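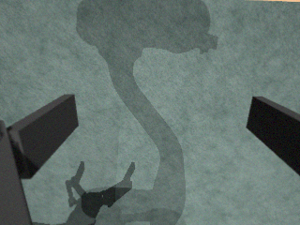 Chapter 10
Community Calendars and Event Listings

Before you start
Read the three listings at the back of the unit. Bring a local paper or a printout of a town events page. Any town, any month.

Most new reporters start on the calendar. Short items, lots of them, tight space, and more ways to get it wrong than in a front page story. A wrong date in a feature is embarrassing. A wrong date in a listing puts people in a dark parking lot outside a locked church hall. They call. They remember your name.

This chapter covers the listing itself, the roundup (several listings tied together under one lead) and the series item, where one presenter has events spread over days or weeks. Photo captions for community events come in Chapter 11. Festival previews too.

What goes in
Day and date. Start time. Place, with street address. Cost. Who it's for. How to get in: tickets at the door, tickets ahead, free with admission, sign up needed. A phone number or web address that works. Call it. Type it in. Do this before you write the item, not after.

What stays out
Adjectives from the press release. "Beloved," "exciting," "family fun for all ages." Names of every sponsor. The presenter's mission statement. If the group is new to readers, one clause on who they are. No more.

The Trestham case
The town of Trestham has one weekly paper and a spring arts week in April. Yakubu Afolabi ran the calendar desk there for two seasons and kept everything that came in. For one edition he recieved 83 submissions. He had room for 47. Some were easy to cut: sent twice, already over, held in another county. The rest took him most of an afternoon.

His order of work, from his notes:

Sort by date first. Never by who sent it.
Anything missing a time or a place goes in a second pile. One call each. No answer by 2 p.m., it waits for next week.
Free events and paid events get equal length.
Sold out? Run it anyway, one line, say it's sold out. Otherwise people ask at the box office all week.

That last one gets argued about. Oliwia Sikora, who books the Gazi Theater, wanted sold-out shows listed in full, since a waiting list was open. Afolabi said a waiting list is news only if seats really do come back. They settled on one line plus the box office number. You may disagree with both. Exercise 2 asks you to.

Series items
Harder. A presenter sends one release for the whole run and wants one item. Readers want to know about Saturday. Look at the Dandama Chamber Players release in the back of the unit: several concerts, different halls, one with museum admission included, one with a separate ticket, one canceled in pen. The draft by student writer Yee-man Yen opens with the name of the series and the name of its founder. No date until the fourth sentence. Her second draft opens with the first concert, the hall and the price, then runs the others in order. Shorter by a third, and nothing lost that anyone would of used.

Rule of thumb: if the dates differ but the place is the same, lead with place. If both differ, list them out. Don't try to be clever with one long sentence.

Children's events
Give ages if the organizer gives them. Say if a parent has to stay. For holiday photo visits, egg hunts and the like, give the end time as well as the start, because lines close early. Ask when. Malls are good about this, parks departments less so.

Corrections
They happen. Run it in the next edition, same spot, plain wording. Colm Hennessy's library talk was listed a week late in the Trestham paper, and the correction ran on a different page under a recipe. Few people saw it. Online, fix the item and say at the bottom that it was fixed, and what was wrong.

Key terms
listing, roundup, series item, hold pile, presenter, venue, general admission

Exercises
1. Take the Poletti Hall release and write it as a listing in 40 words or less. Check the phone number format against your style sheet.
2. Write a sold-out item two ways, one line and full length. Which would you run in June, when the page is crowded? Defend it in a paragraph.
3. Asanka Gunawardena's gallery opening has a start time and no end time. Write the two questions you would ask on the phone, in the order you'd ask them.

10.1 The Single Listing starts on the next page. Have your style sheet open.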